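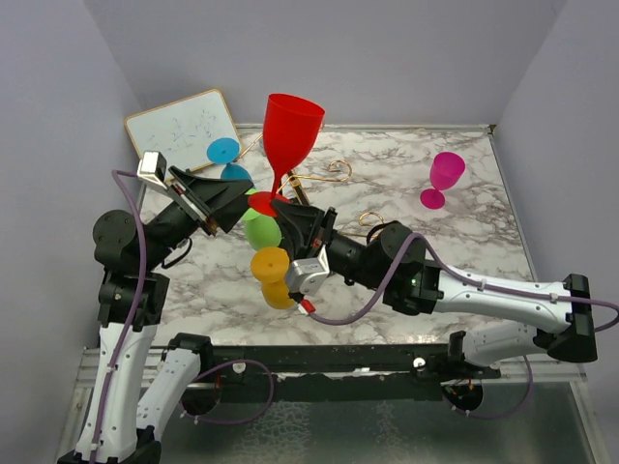

A red goblet above a marble-patterned surface.

March | By Anju Mishra

The Nyberg Institute has completed its catalogue of household glass, which now lists 1396 pieces. Its keeper of collections told us that drinking vessels had proved the hardest to date. "Shapes stayed in use for decades — a stem alone tells us very little," she said.

Of the 94 pieces lent by the Dresevmont museum, 85 have been given a firm date. The remainder will be examined again before they are returned. "We would prefer to leave an entry blank than to guess," she added.

We use cookies to improve this site. Accept | Manage settings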